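2020-11-28

# How Often Do Students Really Wash Their Clothes?

Our project began with an argument in the shared kitchen of the Gilton dormitory. Jörg Fröhlich was sure that most people wash their clothes far too often, and I was just as sure that most people (Jörg included) don't wash them often enough. Our supervisor, Wolfram Brinkmann, was kind enough to let us turn the quarrel into a term project, and I want to thank him for his patience with our first three outlines, which were all much too big.

## What we did

We asked 21 students in two buildings, Gilton and Jurkgate, to keep a laundry diary for 14 days. Each person wrote down what they wore, whether it went back in the closet or into the wash, and why. We printed the diaries as little booklets, because an earlier test with a phone form went badly – people filled in four days at once and guessed at most of it. The booklets came back a bit wrinkled, one with soup on the cover, but they were all readable and much more truthful in tone than the phone answers had been.

By the end we had 2221 entries to type up. Jörg did the Gilton ones and I did Jurkgate, and then we swapped and checked each other's work, which took most of two weekends and a great deal of tea.

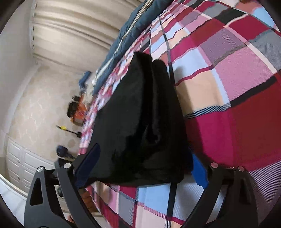
The "why" column turned out to be the best part of the whole project. We had expected people to write "dirty" or "smelled," and some did, but the most common reason by far was simply that the item had been worn once. Several people wrote that they couldn't remember if a shirt was clean, so they washed it to be safe. One person from Jurkgate washed a sweater because it had been on the floor overnight, and then added, very sweetly, "the floor was clean."

## What we found

Jeans and sweaters were usually worn several times. T-shirts were nearly always washed after one wearing, even on days when the writer had stayed in and studied. The Gilton students ran fewer loads, and we think the stairs have a lot to do with it, as their machines are in the basement and the ones at Jurkgate are on every floor.

## Problems

Two weeks is short, and the weather was cold the whole time. Everyone also knew we would read the booklets, and that may have made some of them tidier than usual. We would like to repeat the diary in a warmer month, with one more column for how the clothes were dried. Wolfram has asked for a first plan by December, and Jörg has already started on the new booklets.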